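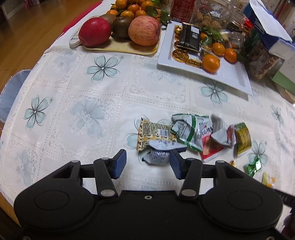 Sep 4, 2020
by the author of Wukar Notes

Most of my evenings this month went into one function, the one that decides if two grasp candidates are the same object or two different ones. In Tumel, my small planning tool, this was done with a fixed distance: if two centres were closer than 15 mm, they were merged. It worked well with blocks on a grey mat. On a table like this one, with crumpled wrappers lying against each other and flowers printed all over the cloth, it is a poor rule. The red and white wrapper and the folded one resting against it became a single grasp, and the printed flowers with thin black outlines were proposed as things to pick up.

So I changed two parts. The segmenter now gives a height estimate for every mask, and a mask with no height is dropped before planning. This is dangerous for flat wrappers, so the limit is set very low and I am still not happy with it. The merge step compares mask edges and ignores centres.

I ran the new version over 3000 stored views. The planner returned a candidate in 2855 of them, which says nothing yet about whether the candidate is good. One planning cycle takes 26 ms – slower than before, but I can live with it. The controller is not touched until November.

Recent posts
Moving the Drestham logs to a new format
Why my joint limits were wrong
Panganiban: a small viewer for grasp masks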